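首页　词条　分类索引　专题　帮助　登录

平面织物折叠

平面织物折叠，又称布巾折叠，是家庭纺织品整理中的一类基本操作，指将枕巾、方巾、桌布、盖布、薄毯等没有立体剪裁的织物，经铺展、理平、对折等步骤，收成尺寸较小、边缘整齐的形状，以便存放、取用或运送。与衬衫、裤装等成衣的折叠相比，平面织物没有袖、领、腰等结构，折线的选择较为自由，但对边角对齐和布面平整的要求较高。

目录：名称与范围　操作台面　基本步骤　常见折法　印花织物　存放　教学与记录　参见

名称与范围

在家政类教材中，“折叠”与“叠放”一般分开使用。折叠指改变单件织物的形状，叠放指将折好的多件织物上下码齐。日常用语中两者常混称为“叠”。本词条所述以单件矩形或近似方形的织物为主，床笠、被套等带有松紧带或开口的床品，因形状与折法不同，不在讨论之列。

纳入平面织物的常见品种有枕巾、浴巾、茶巾、餐巾、桌旗、沙发盖布、包袱布等。围巾和披肩虽属服饰，展开后同为平面，通常也按平面织物处理。带流苏的围巾需先将流苏顺向理直，再折入内侧。

操作台面

折叠所用的台面可以是桌面、熨衣板、地垫或床面。桌面硬而平，适合薄布及需要压出折痕的餐巾；熨衣板宽度有限，多用于熨后即折的小件；床面面积大，高度适中，家庭中使用最为普遍。

床面的主要不足在于柔软。手掌下压时，布料随床垫下陷，折线容易偏移，因此在床上折叠时宜以平推代替按压，由中央向四周理顺。床罩的质地也有影响：表面光滑的床罩摩擦小，轻薄织物易整体滑动；绗缝或起绒的床罩摩擦大，布料较稳，但底层容易被带起。床罩本身有皱时，应先将床罩拉平，再铺放待折的织物，否则下层的皱褶会透到上层，使操作者误判布面是否平整。

台面与织物的颜色对比同样值得注意。浅色床罩上铺深色或艳色布料，四边清晰，便于检查是否歪斜；两者颜色相近时，可从侧面借光观察布边的阴影。

基本步骤

平面织物的折叠一般按以下顺序进行。

铺展。双手分别捏住相邻两角，将织物提起，顺势抖开后平放。较大的布料可先放下远端，再将近端向身体方向拉出。铺展后，织物的长边宜与台面的一边平行。

理平。检查四边有无卷曲、堆叠或反折，先理边，后理面。布边弯曲往往由一角被压在下方引起，此时应找到该角并将其引出，单纯拉扯中段会使布料沿斜向变形。机织布沿经向和纬向较稳定，沿斜向容易伸长，故理平时应顺布纹方向用力。

对折。捏住一边的两角，提起后与对边两角重合，放下后再理折线。折线处如有鼓起，以手掌侧缘由一端推至另一端。第一道折线的准确程度决定其后各道折线的质量，初学者常在此步留下偏差，至最后一折时偏差已十分明显。

收整。重复对折或三折，直至达到所需尺寸，最后将开口边置于内侧或后方，使外露的一侧为完整折边。

常见折法

四分折为最常用的折法，先沿长边对折，再沿短边对折，得到原面积四分之一的矩形。其优点是步骤少、易还原，缺点是中心点四层相叠，厚布会在此处隆起。

三折法将织物沿长边分为三等份，左右两份先后向中央折叠，所得形状狭长，适合浴巾及抽屉直立存放。三等份不易目测，可先松松地将两侧搭入，调整至宽度一致后再定线。

卷折法先将织物折成长条，再由一端卷至另一端，折痕较少，适用于丝质披肩和旅行装箱。卷得过紧会在内圈形成细密横皱。

包边折法见于陈列用途，先将毛边向内折入窄幅，再行四分折或三折，使外观只见光边。

印花织物

印花织物的折叠除尺寸外，还涉及花位的安排。满地花型图案分布密集，折线落在何处对外观影响较小；独幅花型及大朵花型则常要求主花落在折好后的正面中央，不被折线切断。操作者可先在展开状态下选定一朵主花，以其为中心反推折线位置。

深色花朵印于鲜艳底色的布料，皱纹在底色部分较易辨认，在花朵部分则容易被图案掩盖，检查时宜以手触摸为补充。双面颜色深浅有别的印花布，应先确认正反面，再决定折叠方向。

存放

折好的平面织物可平放叠摞，也可直立排列。平放时大件在下，小件在上，折边统一朝外；直立时以隔板支撑，避免倾倒后散开。棉麻织物长期存放前须彻底干燥。久置不用的织物，宜隔一段时间展开并更换折线，防止纤维在同一处反复受压而变脆、变色。带金属线或涂层的装饰布不宜硬折，以卷放为妥。

教学与记录

平面织物折叠常被列为家政课程的入门单元。伊尔特伍德（Iltwood）家政学院的《居室织物整理讲义》由弗娜·克伦肖（Verna Crenshaw）编写，折叠部分列于第8章，要求学员先练习单色方巾，再练习印花方巾。讲义将“铺展”与“理平”列为独立的评分项目，理由是多数折叠误差产生于第一次对折之前。

索伦森（Sorensen）版《家务操作图录》收有操作条目461条，其中与织物有关的135条，按台面分为桌面、床面和悬挂三组。该书编者伊齐基尔·里奇韦（Ezekiel Ridgeway）主张以操作者的俯视角度记录布面，认为这一角度与实际操作时所见最为接近，便于对照布边、皱褶和花位。此后若干讲义沿用了这一做法。也有教师认为俯视角度难以表现布料厚度，应辅以侧面图示。
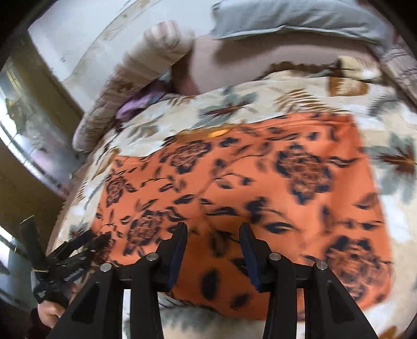

居室织物条目组　·　特雷多森（Tredoson）生活百科编辑部

床面铺放的印花布：浅米色花卉床罩上的珊瑚橙色矩形布，印有深藏青色玫瑰与叶片，花朵以褐色勾边。布面大部平展，有少许柔和的皱褶，左边略有弯曲和堆聚。

就整理要求而言，上述布面状态介于铺展与理平之间。按克伦肖讲义的划分，布料大体摊平即视为铺展完成，边线顺直、局部堆聚消除后方视为理平完成。遇到一侧布边弯曲的情况，讲义建议先处理该侧，再处理面上的浅皱，两者次序颠倒时，已推平的部分会因拉动布边而重新起皱。

关于面上浅皱是否需要全部消除，各家意见不一。莱斯塔诺（Lestano）居室整理手册以用途区分：日常收纳允许保留不影响对边的软皱；用于陈列或赠送的织物，应在折叠前低温熨平。手册另规定，折后相对两边的错位超过2毫米者，陈列用途须重新折叠，日常收纳不作要求。

折叠者的站位也有习惯上的差别。在床边操作时，多数人站于床的长侧，将织物置于身前，由远端向近端对折；织物较宽时，则由两人分立两侧，各执两角，同时提起后合拢。两人操作须事先约定哪一方为移动方，另一方保持不动，待四角交接后再理折线。

参见

床品整理　熨烫　布边处理　包袱布　印花布　衣橱收纳　餐巾折花

分类：家庭纺织品 | 家务操作 | 折叠与收纳 | 含有图片的条目

上一条：平纹布　下一条：屏风罩　返回顶部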